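[manip-floor] Re: Clutter pickup, wrist view vs. overhead view

From: Nadège Riviere
To: manip-floor list
Date: 22 October 2021 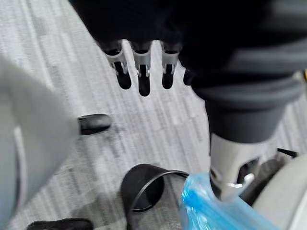

Wrist view, Romville carpet set: fingertips over the carpet, blue bag and black ring below.

Dinesh, your message deserved a faster answer, but I was rerunning the thing you asked me to rerun, and it took the time such things take.

Dinesh Shetty wrote:

> I read the Romville draft twice and I still don't buy the main
> claim. You say the policy does better on floor clutter when it
> gets only the wrist view and we take the overhead view away.
> Less information, better result? My first guess is that the
> overhead policy is badly trained. My second guess is that the
> test objects were kind to you. Have you tried it with anything
> soft and shiny? Blocks don't count.
>
> Also, how many demos per object? The draft says "sufficient,"
> a word I use myself when I don't want to be asked.

Fair on all counts, especially the last. The number is 32 demonstrations per object, and it will be in the next version in place of the adjective. The full set is 700 episodes, all on the same carpet, a point Sabine has already raised with me in the tone she keeps for such points.

On your first guess: I retrained the overhead policy from scratch with 2 seeds, using Pilar's settings, so that if it failed I could blame Pilar. It failed in the same way as before. It gets the hand to the right part of the floor with great confidence and then closes a little too high. From up there a flat object and a tall one look much alike, and the policy splits the difference. The wrist policy is worse at the long reach and better at the last stretch, and in clutter the last stretch is where the grasps are lost.

On your second guess: soft and shiny it is. The attached view has the crumpled blue plastic bag lapping over one side of the black ring. The bag is see-through, full of creases and covered in highlights, so depth is close to useless on it. The ring is a problem of its own kind. It's an open sleeve standing on the carpet, and the old grasp scorer liked to aim for the middle of it, where there is carpet.

What helped was dull. We crop hard around the fingertips, feed the policy a short history of crops, and have it predict contact for each finger separately -- no object mask, no pose. Motion blur in the crops turned out to matter less than I had feared. When we filtered out the blurry training images, scores got slightly worse, so I've stopped filtering and started calling it augmentation.

Things that still don't work:

Two objects touching. The policy tends to take both, or to shove one away and take neither. The bag is the usual culprit.

Thin things lying flat. The fingers press on them in a thoughtful way and come back up.

The other arm. When the left side of the view is filled with something large, pale and out of focus, contact prediction gets nervous and the hand slows down. Masking that region helps. It also feels like cheating, so the draft will report both.

I'd like somebody outside our group to try the Senard split, which holds out 7 object types, before we submit in November. Myfanwy has offered the Gralcombe floor, whose carpet is a different color and, I'm told, a different century. If you have time, pick the objects yourself and don't tell me what they are.

Nadège

--
3 comments on this archived message

Sabine Schmieder: One carpet is one data point. I will keep saying this.

Pilar Carrasco: My settings were fine. Please note that in the draft too.

Dinesh Shetty: All right, I'll pick the objects. Does the contact head see the joint readings, or only the crops? If it sees both, I want the version without.

This archive uses cookies to remember your reading preferences. Accept | Settings
Get the Cordero list digest by email. Sign up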